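The Mustard One

The agreement was that we would fold until the bed was clear, and then we would talk about February. It was a good plan. It had a weakness, and the weakness was the laundry.

I had been married long enough to know that a pile does not go down. I put a shirt on it and the pile took the shirt as encouragement. My wife ironed in the other room and sang, which meant she had already decided about February and was giving me time to arrive.

"Are these mine?" I called, about the jeans.

"Have you ever owned flowers?"

I had not. I folded them along the seam and then folded them again, worse.

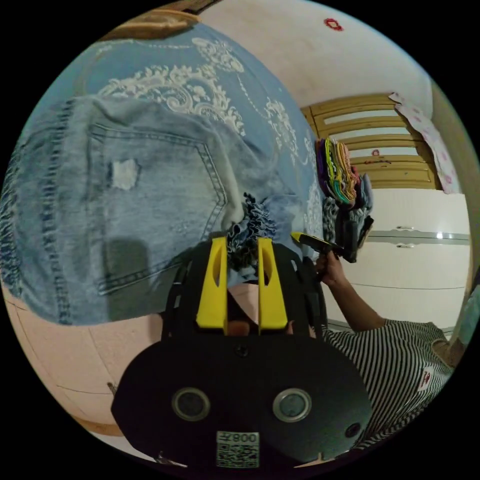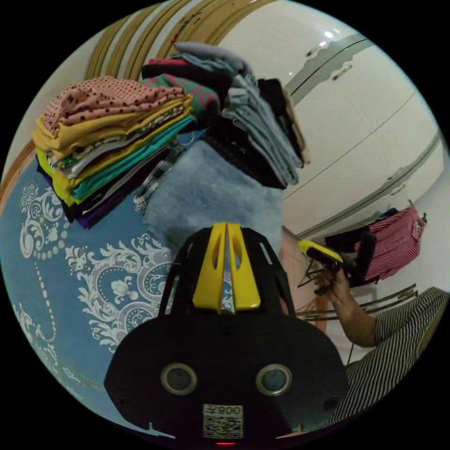

Fiction pages of the Traller Writers' Club

By four o'clock I had two stacks on the blue bedspread and one of them was leaning. I moved the red thing lower. It leaned the other way, toward the window, like a guest who wants to go home.

She came in and looked it over. She took out something mustard-colored, shook it, and folded it in 2 moves.

"Mészáros called," she said. "The apartment is 613 a month."

"Without a closet?"

"Without a closet."

I looked at the stacks. I thought of them on a floor somewhere, in boxes, with my handwriting on the side.

"We could own less," I said.

She handed me a sock.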